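**Yarn substitution in the Premora shawl — members' discussion**

**Lua_Ninh**
Members are asked to share their experience of substituting yarn in the Premora shawl. The pattern calls for a fingering-weight wool at 436 yards per skein, 2 skeins. The recommended yarn is no longer sold in my area. I would like to use Pollock Sock, and I wish to know whether the lace border will hold its shape after blocking.

**T_Lundgren**
Pollock Sock is suitable. I completed the shawl in it in January and the border has remained flat. I went down one needle size for the last 7 rows. Please note that the yardage is shorter per skein, so a third skein should be purchased from the same dye lot.

**Toan.Huynh**
I must respectfully disagree with the previous reply. Pollock Sock contains nylon, and in my experience nylon blends relax within a few days of being unpinned. For a border of this depth I would recommend a yarn of 100 percent wool. Prokeck Fine is close in weight and takes blocking well.

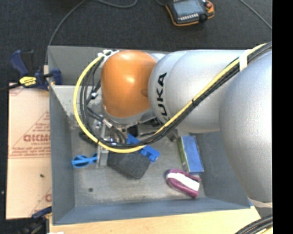 The pattern's gauge is also given after blocking, and this is easily missed on page two. A swatch measured straight from the needles will mislead you, whichever yarn is chosen.

**T_Lundgren**
The point about gauge is accepted. On fiber content, I can only report that my shawl has been worn weekly and has not needed to be pinned a second time.

**tungvo**
Has either member washed the finished item? Prokeck Fine bled considerably when I used the dark red with cream. The shop replaced the yarn but could not replace the work.

**Toan.Huynh**
Mine was a single color, so I cannot comment on bleeding. It has been washed twice by hand in cool water.

**Lua_Ninh**
Thank you for these replies. I will knit a swatch in each yarn, wash both, and leave them unpinned for a week before deciding. If anyone has a spare skein of Pollock Sock in gray — any dye lot, for the swatch only — please send me a private message.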